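Household Tips from the Borance Home Methods Unit
Storing and Handling a Canister Vacuum
Updated 10/05/2021

The advice on this page draws on a study of how household tools are picked up and put away. Participants carried out ordinary chores with a hand-held gripper, and the recordings were used to train a robot arm in the same tasks. Of the 21 chores examined, handling the vacuum cleaner produced the most failed grasps, and the hose was the usual cause.

Users are advised to settle the hose before lifting anything. Loops should be wide and should lie to one side of the wand, with the grip area left clear. A hose wound tightly around the tube tends to spring open when the machine is moved.
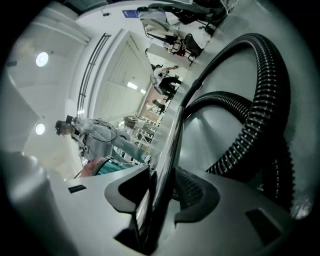

Margarida Moreira wrote to ask whether the same order applies when the wand is taken off first, as she does at home, where the closet is only 30 inches deep. It does. The hose should still be looped first and the wand stored upright beside it.

In trials at the Indham site, the trained arm completed the task more often when it had learned from recordings in which people paused briefly before closing the gripper. The same habit is recommended for anyone using a reaching aid. Close the grip slowly on the rigid part of the machine and avoid pulling on the hose.

Results for 4 further chores, including folding an ironing board, will be added to this page later in October. Questions may be addressed to Lise Friesen at the Unit.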